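Ewurabena Tetteh
Data notes, Flenari manipulation group

1/ Started a new demonstration set in November. The task is pick and place into a wicker basket, one object per instruction. The target is 500 accepted episodes before the first training run. A few notes on how we collect them, mostly for the people at Orkbridge who asked about labeling.

2/ Every episode stores a wrist view and a fixed view on a shared clock. The wrist view is the one I check first when a timestamp looks wrong. It moves a lot, so a late image is obvious there long before it is obvious in the fixed view.
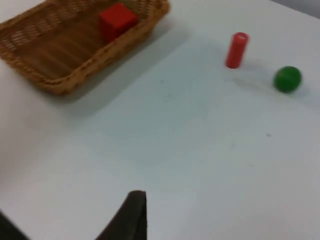
Topic: Data collection

3/ State labels are written per object. With the red cube in the basket and the red cylinder and green ball still on the table, the label is "cube: in, cylinder: out, ball: out". We do not write "1 of 3 done". The count throws away the identity, and identity is what the instruction refers to.

4/ Blur in the wrist view is not a reason to reject an episode. The policy will get blurred input at run time too. We reject for dropped images, clock drift over 25 ms, or an instruction that does not match what the operator did.

5/ Current numbers: 134 accepted, 10 rejected. Of the rejected ones, most were instruction mismatches. The operator heard "cylinder", picked the cube, and completed a very clean episode of the wrong task. Those go into a separate folder. They can be relabeled later, but I want a second person to read each one first.

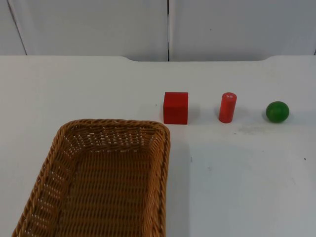
6/ Instruction wording needs more care than the motion does. Our first template was "put the red one in the basket", and it survived until someone tried it on a layout like this. The cube and the cylinder are both red, so the sentence has two correct answers and the label only allows one. The template now requires a shape word. Color is optional and gets dropped at random in half the episodes, so the model can't lean on it.

7/ The ambiguous episodes from the old template are kept out of training. Hendricks wants to use them as a test for whether the model asks for clarification. Fine with me, as long as they stay in their own split.

8/ Start positions: the operator gets a printed layout card and places the objects by eye. I do not want them on exact marks. Small placement error is free variation, and the fixed view records where things really were.

9/ The basket pose changes less often than the object poses, once per block. That was a scheduling choice and I am not sure it was a good one. If the policy memorizes the rim position inside a block, we will see it in the held-out blocks, and then I will have to redo part of this.
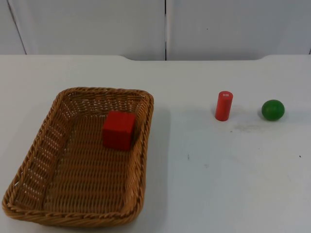
Fixed view. Cube in the basket, cylinder and ball on the table.

10/ On end states: an episode closes when the object is released and the arm has left the fixed view. Operators like to stop at release. Stopping there leaves the gripper over the basket in the last image, and the success classifier then learns the gripper as part of success. We had that problem in the Fludora set and spent weeks finding it.

11/ Storage format is the same as for Fludora, with one added field for the layout card number. Old loaders will ignore it – checked this morning. The field is an integer, and an empty value means the card was not recorded.

12/ Next block starts with the cylinder as the first target. The labeling guide is going to Orkbridge tonight. Questions on the schema can go under this post, and I will answer them when the current block is uploaded.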